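Open Studio (room)

An open studio is one big room with hardly any inside walls, used for making, teaching, filming or storing things, and usually for several of those in the same week. I keep this entry for the Hunach home and workplace wiki, and I've rented or borrowed space in enough of them to have opinions, so expect a few of those mixed in with the facts.

Name and use

People say "studio" for a one-room apartment too, but that has its own page (Natsumi Hattori wrote it, and it's very good on folding beds). What I mean is the working kind: a wide floor, a plain ceiling and furniture that gets pushed around a lot. My first one was at Britodholm, on the upper floor of an old seed warehouse, 160 square meters with a single sink.

Furniture

Light tables do most of the work. I like a rectangular one that 2 people can lift without emptying it first, and a counter for anything that needs to stay put. Stools beat chairs, at least until somebody has to sit for a whole afternoon – then you'll want cushions, and more of them than you bought! Veerle Verstraete, who ran the Urklow studio when I was there, kept all the seating on one side and let everything else drift.

Ceiling and light

Most ceilings are left simple, often painted white, with the beams showing. Long fluorescent lights are still common because they spread evenly over a big floor, though they can make fabric colors look a bit sad. I always carry samples to a window before I decide anything.

Storage

Cardboard boxes collect along the walls of every studio I've ever worked in, and I've stopped fighting it. Stack them in pairs, put the bins at the back, and leave a walking lane wide enough for someone wearing a backpack.
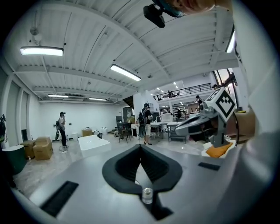 Walking lanes matter more than people expect, by the way. At Urklow we marked ours with tape in June and it had worn off by the fall, so now I just line up the table edges and let those do the job. Man-sik Kwak prefers a rug runner, which looks lovely but catches on cart wheels.

See also: Studio apartment; Workbench; Moving boxes

Last edited February 27, 2021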